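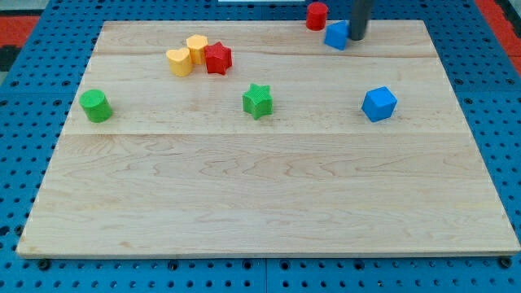
Trernia Blocks: read me first

Hi! I'm Danica Bednárik and I look after this dataset. It's 2,941 episodes of a single arm pushing small toy blocks on a tabletop board, plus the rules we recorded them under. People kept writing to ask for the rules more than for the data, so I've put them up front.

What you get

Every episode is one folder with a video, the joint log, the instruction text and a little notes file. The notes file is the part I'd beg you to read. Operators typed whatever they thought mattered ("sun came in halfway", "sneezed, bumped desk") and I only fixed the spelling.

House rules for recording

1. Write the instruction before you touch the controls. If you change your mind midway, stop and start a new episode. We had a bad patch in June where people edited the text afterward to match whatever the arm had done, and I threw all of those out.

2. Name a block by color and shape, both, every time. "The star" is no good if there's a red one and a green one out. "The red star" is fine. No nicknames, please (we had a "cheese" for weeks).

3. Keep your failures. A missed push is an episode like any other, so set the outcome field to "fail" and move on. Only delete if the log is corrupt, and then leave a line in DELETED.txt saying so.

4. Don't tidy between episodes. Carry on from wherever the blocks ended up. Full reshuffle every 37 episodes, done by hand, with the arm paused and the enable switch off. Yes, off, even if you're quick.

5. Hands stay away from the board while the arm is live. If a block goes over the edge, pause first, then go get it.

6. Swap operators after 400 episodes. I fought this one - I like long sessions - but you can really see people get lazy in the logs, mine included.

Splits

Split by session, please! Neighboring episodes share a starting layout (see rule 4), so a random split leaks like crazy. There's a ready-made list in splits/ if you'd like to use ours.

Known problems

The logs from the Šimko controller run 4 frames behind the video. Use the script in tools/ to shift them. Clemik logs don't need it. Also, "beside" and "next to" are used interchangeably in the instructions, and I've left that alone.

Changes and complaints

Open an issue with the episode number in the title. If you want to argue about a rule, great, do that in the Zuvent thread where the other operators will see it too. I usually get to things in the morning, before the lab fills up.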